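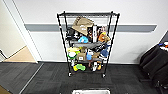
Povilas Ramanauskas objected at the first budget meeting that the group was pricing an arm before it had fixed what the arm was supposed to lift, and that a payload figure copied from a catalog did not count as a requirement. The minutes record no reply. The purchase plan was rewritten the following week, and this section covers the second version.

3. Equipment plan

3.1 Task requirements

The task is picking mixed household items and soft toys from open wire shelving and placing them in a tray. Crowded shelves set the hardest condition. Soft items press against each other and against boxes, so the gripper has to enter narrow gaps and close on objects with no fixed shape. A corner post can block a straight approach from the front.

The shelving unit is on casters. Its position cannot be taken as fixed, and the plan therefore includes either a floor stop or a marker-based position check before each run. Merike Laur priced both. The marker check was chosen on cost - it needs only printed tags and software time.

3.2 Options compared

Option A was a Stilis arm on a fixed pedestal. Reach was enough for the upper and middle levels but not for the bottom shelf without tilting the wrist past its working limit.

Option B was a Haso arm on a vertical lift column. It reaches all levels. Delivery was quoted at 10 weeks, against 17 for Option A.

Option C was renting the Haso arm for one semester. The rental fee came to 42 percent of the purchase price, with insurance billed separately. Gonzalo Villanueva argued for this option on the grounds that the gripper might still change. The group did not adopt it, as the department expects to use the arm in later courses.

3.3 Budget

The arm and column are paid from the department equipment line and are not included in the project total. The project itself covers the gripper, spare finger pads, one depth camera, the mounting plate, cables and printed tags. The total for these items is $2,331 including shipping.

The gripper is the largest single item. Two suppliers were asked for quotes and only Van Dusen answered. A second quote is still required under department rules for this item, and the order is on hold until it arrives.

3.4 Open items

Finger pad wear is unknown. Povilas Rimkutė will run a grip test on plush fabric and coated cardboard and report the pad life in cycles.

Floor mounting needs approval from building services. If drilling is refused, the column goes on a weighted base, and the base must be added to the budget.

The second gripper quote is due Tuesday.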